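Skokley (simulation kit)

Skokley is a software kit for rehearsing two-armed robot work in simulated household rooms.
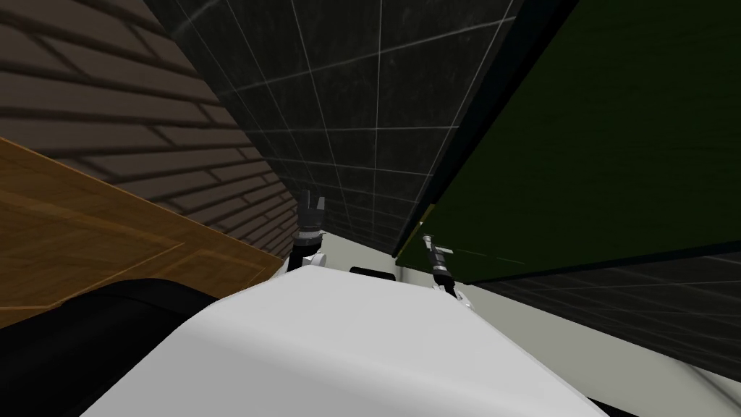 What is Skokley used for?
Robotics teams use it to test and train control programs for two-armed robots before running them on physical machines.

Overview

Skokley is developed and sold by Brasia, a small software firm, and is licensed by the seat. It consists of a physics engine, a library of furnished rooms, a set of robot models and a recorder that stores joint positions alongside the rendered view from the robot's own camera. The first public release was limited to kitchens. Laundries, garages and hallways were added in later versions.

The kit was designed by Khanyisile Engelbrecht, who had earlier written collision software for warehouse carts. Mbali Mabuza joined the project to build the room library and remains its lead artist.

Rooms and surfaces

The current library holds 390 rooms. Each is assembled from a plain shell to which wall, floor and panel finishes are applied. Finishes include brick, wood grain, square tile with pale grout, and flat colour. A room can be reloaded with different finishes while its layout stays the same, a feature Brasia calls reskinning. Combinations are chosen at random unless the user fixes them, so brick, dark tile and painted panels may meet in the one corner.

Loose objects are catalogued separately. There are 593 of them, mostly crockery, tools, tins and folded cloth. Users can import their own models, although imported objects have to be given a mass and a friction value by hand.

Robot models

Two robot models are supplied. The standard model has a rounded white body, two arms with white joints and dark upper sections, and a camera view that takes in the top of the body and both grippers. The second, named Sibiya, is a narrower version meant for hallways and has a shorter reach. Grippers can be changed from the settings menu without reloading the room.

The camera may be tilted to any angle. Brasia recommends including tilted views in training runs, as programs trained only on level views tend to lose track of the arms when the camera is knocked.

Licensing

A licence covers 10 seats and lasts 12 months. Schools and TAFE colleges may apply for a reduced rate. Support is by email, and the program can be run offline once the licence has been activated.

Reception

Skokley was reviewed in August by the trade newsletter Fledgate, which praised the speed of the recorder and the behaviour of hinged doors. The reviewer was less favourable about cloth, which was found to pass through the fingers of the gripper at high speeds, and about the manual, then only 10 pages long. Brasia has since issued a longer manual. The cloth fault is listed as open in the current release notes.

See also
Robot simulation
Motion planning
Teleoperation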